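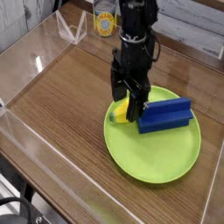
Chapter 4
Soil Water and Drainage

Last updated: 30/01/2026

Water enters soil through the pores between particles. Its rate of entry, called infiltration, depends on texture, structure, slope, and the amount of water already held. Coarse soils take in water quickly and store little of it. Clay soils take it in slowly and hold much of it too tightly for roots to use.

This site uses cookies to remember your reading position. Accept | Manage settings

The chapter begins with the terms saturation, field capacity, and wilting point. Section 4.2 applies them to the Clallard basin, where 117 test pits were dug across 2755 acres of mixed pasture and cropland. Pits near Vasville reached a dense clay layer at a depth of 22 inches. Water standing above such a layer is called a perched water table.

Drain spacing is treated in Section 4.3. Readers should review bulk density and porosity before starting, as both are used in the first set of equations.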